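5.2 Failure analysis: pose dropout during soft-object pickups

Of the 600 demonstrations recorded at the Avmont site, 114 were rejected by the replay check. Most rejections were dull (operator stopped early, object dropped, battery). The ones that matter here share one fault. The tracked gripper pose freezes for a short stretch, then jumps to a new value when the markers are found again. We call it a dropout. The raw log shows no error, the recorder just repeats the last good pose, and the training code takes that as the hand holding still.

We found it late. The first policy trained on the October data did fine on rigid objects and then, on plush ones, stopped dead above the counter and lunged. Els De Bruijn hit the stop button before the arm reached the end of its travel. No damage to the arm, one bent finger. After that, all arm tests were run at reduced speed behind the screen, and nothing from the October set was used untill the logs had been gone through by hand.

Two causes were suspected at first: dropped frames on the recorder, and lost sight of the markers. Frame counts matched the clock in every rejected file we opened, so dropped frames are out. That leaves the markers.
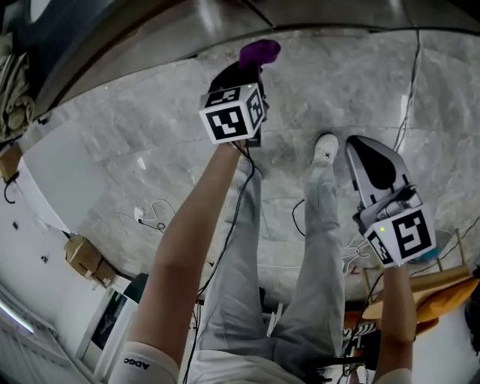 Figure 4. Operator's view with both hand-held grippers raised, a purple soft object held in the left one.

Dropouts come from how many marker faces the head camera can see at once. The solver (Mertens, our own build) wants two faces for a stable fix. With one face it still gives an answer, but the tilt can flip between two solutions, and a filter downstream throws the flip away and holds the old pose. The margin is thin. In Figure 4 the left cube has three markers in view and the right one only two, the second of them narrow, on the side face. A small turn of the wrist and a face like that is gone. Same loss if the object sags over the cube, and soft objects do sag. The status light is no help to the operator, it reports power and link only, so it stays green right through a dropout.

Cables are the other part of it. Each gripper is wired, and when a cable comes up short it drags on the wrist and the operator turns the hand to get slack. Stijn Willems went back over the rejected files and found the same small twist before many of the freezes. We did not measure cable pull so this stays a guess - but a likely one. Loose cable on the floor is also a trip risk for someone looking at their hands, and one session was stopped after a near fall.

Fixes so far. The recorder now writes a validity flag with every pose, and any hold longer than 7 frames ends the demonstration with a beep. The flip filter is off. Ambiguous fixes get marked and left out, not smoothed over. Cables are strapped at the elbow with a spare loop. On the robot side the Grurker controller now refuses any commanded step above a set limit, which it should of done from the start.

A repeat run with the same soft objects gave 4 dropouts, all flagged, all beeped. None reached training. We have not yet tested with two operators in the same space, where one person's arm can block the other's markers, and the step limit has only been tried on the one arm. The bent finger was replaced before the tests in 5.3.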